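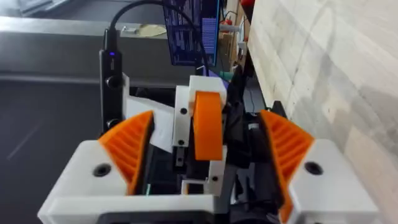
**Stedwood Bridge Rehabilitation -- Progress Report No. 4**

Submitted to: Lusetstead Regional Transportation Fund
Submitted by: Prikix Civil, Program Office
Report date: 12/09/2019

## 1. Status of the work

Prikix Civil submits this report under Section 6 of the grant agreement for the rehabilitation of the Stedwood Bridge and its two approach roads. Work during the period centered on the replacement of the eastbound deck, the repair of pier caps, and the relocation of the water main beneath the north approach.

The eastbound deck is complete from the north abutment to Pier 4. A total of 463 feet of new deck has been placed, cured, and accepted by the resident engineer. The remaining 374 feet will follow once the expansion joint at Pier 4 has been set. When finished, the eastbound deck will measure 837 feet between abutments, as shown on the approved drawings.

Concrete repairs at Piers 1 through 3 are finished. At Pier 5, removal of unsound concrete went deeper than the design survey had suggested, and the upper layer of reinforcing steel was found to have lost section on the upstream side. The designer has issued a revised repair detail. The fund's technical reviewer received a copy and had no objection.

## 2. Schedule

The contract allows 600 calendar days for substantial completion. The project remains within that period, although most of the float has been used. The Pier 5 repair adds 11 days to the critical path. Magnusson, the structural steel subcontractor, has agreed to start bearing replacement at Piers 1 and 2 ahead of the sequence in the baseline schedule, which recovers eight of those days.

The switch of traffic onto the new eastbound deck is now planned for March. It depends on the joint installation and on dry conditions for the waterproofing membrane. Should the membrane be delayed, the contractor will proceed with barrier work and drainage so that crews remain on site.

## 3. Budget

Spending to date is in line with the approved cash flow, with two exceptions. Traffic control has cost more than planned owing to the longer lane closure at the south approach. Steel delivery has cost less, as the girder sections arrived in fewer loads than were priced. The two nearly offset each other.

The Pier 5 change order is under review by the program office. It will be charged to contingency, and no increase in the grant amount is requested. At the close of the period, 40 percent of the contingency remained uncommitted.

## 4. Utilities and right-of-way

The new water main has passed its pressure test. Final connection awaits a shutdown window from the Lusetstead water department, whose staff have asked for ten working days' notice. The old main will stay in service until then.

One temporary easement, on the parcel south of the boat ramp, expires before the planned end of bank protection work. A request for extension has been sent to the owner. The contractor has been told to keep stored material off this parcel until a signed extension is in hand.

## 5. Safety and public notice

There were no lost-time injuries. One vehicle struck the south approach crash cushion at night -- the driver was unhurt, and the unit was replaced the next morning. Advance signs on that approach have since been moved farther back from the taper.

Notices of the overnight closures were mailed to addresses on both banks. Most replies concerned access for school buses, and the closure hours were adjusted to end before the first morning route.

## 6. Actions requested of the fund

- Approval of the revised milestone dates in Attachment B.
- Written confirmation that the Pier 5 repair is an eligible cost.
- Release of the retainage held against the pier repairs at Piers 1 through 3.

Respectfully submitted,

Halvard Granström
Program Manager, Prikix Civil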